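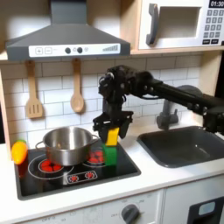
New rules for stacking trials at the Elterton bench

The revised practice sheet for the toy kitchen bench takes effect May 2, 2025. It replaces the January version and applies to everyone who runs the arm, including visitors from Jurora.

The main change concerns when a stack counts. Under the old sheet, a trial could be marked complete while the fingers were still closed on the upper block. From now on the gripper must open, the arm must back away, and the stack must stand for 3 seconds with no contact. Anything less is logged as "placed, not released."

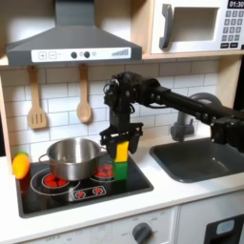
Baltasar Toledo, who drafted the sheet, asked for the wording after going through 2000 logged trials from the Killard project. He found 51 marked complete with no release recorded. Those entries will be relabeled — they will not be deleted.

Other items stay on the counter and cooktop during stacking trials. Operators should not clear them to make a run easier, and any contact between the arm and a pot or utensil goes in the notes field. Keep hands out of reach of the arm until motor power is off.

Questions about the sheet go to Sławomir Grabowska. Printed copies are in the Hiebert room, next to the sign-in book.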